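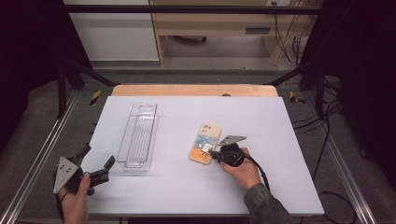
## Phone Case Into Tray: Task Notes

Category: Data Cards › Household & Packing
3 min read

Part of the Matlala tabletop set. Maintained by Itziar Ibarra.

### Items

- Phone case: cream, printed, with an orange lower section and a blue and white painted scene.
- Tray: clear plastic, long and narrow, ridged sides. Reset position is lengthwise, toward the back of the table.
- Surface: white tabletop on a light wooden board.

### Task

Pick up the case and place it in the tray. The case starts to the right of the tray, at any angle. Episodes are capped at 25 seconds.

### Contents

The release holds 491 episodes — 40 are reserved for validation. Start angles are listed in `layout.csv`, one row per episode.

### Known issues

The clear walls have low contrast against the white surface, and the ridges cast a striped shadow. Segmentation masks for the tray should be checked by hand before use.

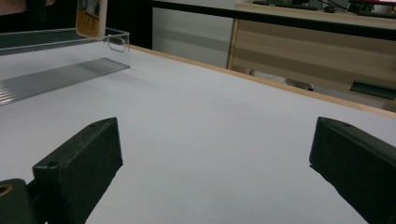

*Fig. 2. Clear acrylic box with handle cutout and striped shadow.*

Masks for the first 200 episodes were checked by Mudassar Bhutto. Report label errors with the episode number and the row from `layout.csv`.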